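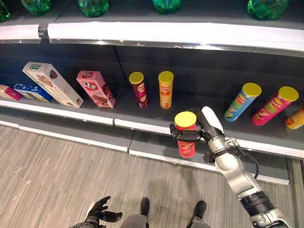
Anatole Chevalier wrote to ask whether a student who has never programmed anything can join the shelf team, and whether there would be anything for that student to do before the spring. Yes to both. That question comes up a lot, so it goes first, and the rest of what people send us is below.

What does the club work on?
One task per year. This year it is shelf tidying: the robot stands at a store shelf and puts snack packages back where they belong. Cans and boxes both count. The Brumix team works on the arms and grippers, and the Bandura team works on the software that decides what to pick up next. You can switch teams once.

How old do I have to be?
Any enrolled student can join. Students under 16 need a signed form from a parent. The form is at the front desk.

When do you meet?
Twice a week from September, after last class, in the Grigaitė lab. Doors close at 7 p.m. Please don't prop them open.

How many places are there?
30. If we fill up, you go on the waiting list. Places usually open up after the first month.

What does it cost?
Nothing for members. The Plestent competition has a travel fee, and the school pays half of it.

Why cans?
A can rolls if it tips over, and a gripper that holds it too low will drag it on the front lip of the shelf. Boxes are easier to grasp but they fall against each other. We practice cans first.

Can I operate the robot on my first day?
No. You do the safety session, then 2 supervised runs as the second person, then you can take the controls. The second person stands by the stop button and does nothing else during a run.

How is the competition scored?
Each team gets 4 attempts and the best one counts. An item standing upright in its own section gets full points. Leaning gets half. Anything on the floor gets zero, even if it was there at the start.

Do we bring our own snacks for the shelf?
Sealed packages only, and you won't get them back in good shape. Leave them in the supply bin with the lid on.

I missed the sign-up meeting. Now what?
Fill out the form and bring it to any meeting before 5 p.m.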